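Student Project Report: How Early-Stage Firms in Pleststead Find Their First Money

Introduction

This project looked at how new businesses in Pleststead raised money in their first two years. The town has no large investment firm of its own, so founders depend on savings, family, small grants and a few private investors who come in from outside. I wanted to find out which of these sources came first and how long it took to get a second one.

Method

I started with the public business register and took out every firm set up in the town in the last five years. This gave 939 names. After removing sole traders, firms that had closed and firms that were branches of something larger, 346 were left. I sent each of them a two-page survey by email, with one reminder. By the end of August I had 144 usable replies.

I also spoke to the founders of three firms at greater length: Umeo, which sells booking software to small clinics; Özkan, a food delivery start-up; and Brunero, which rents out shared workspace and puts a little of its own money into tenants. The talks lasted between 40 minutes and an hour and were written up the same day.

Findings

Personal savings were the most common first source by a wide margin. Family loans came second. Outside investors were rarely first, and where they were, the founder had usually run a business before. The median first amount was £3,949, well below what I had expected from reading national reports on start-up funding.

Most firms kept fixed costs down for as long as they could. Umeo had no office in its first year and held its meetings at a kitchen table. Özkan paid for a desk only when it took on its second member of staff.

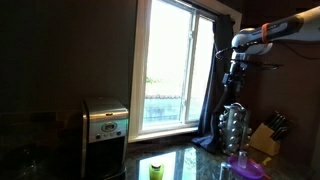 Coffee maker on a kitchen counter.

The gap between the first and second source of money was the hardest stage. Several founders said they had applied for grants that took longer to decide than the firm could wait. Brunero told me it sees the same thing among its tenants — a firm has customers but cannot pay for stock or a new hire, so it stands still.

Limits of the work

Closed firms were left out, so the results lean towards businesses that survived. The survey also asked people to remember amounts from several years ago, and some answers were clearly rounded. Three interviews are too few to compare one trade with another.

Further work

A second survey should include closed firms where the owners can be reached. I would also ask for the date of each grant application and each decision, as my survey only asked whether an application had been made. The survey questions are in Appendix A and the coding sheet is in Appendix B.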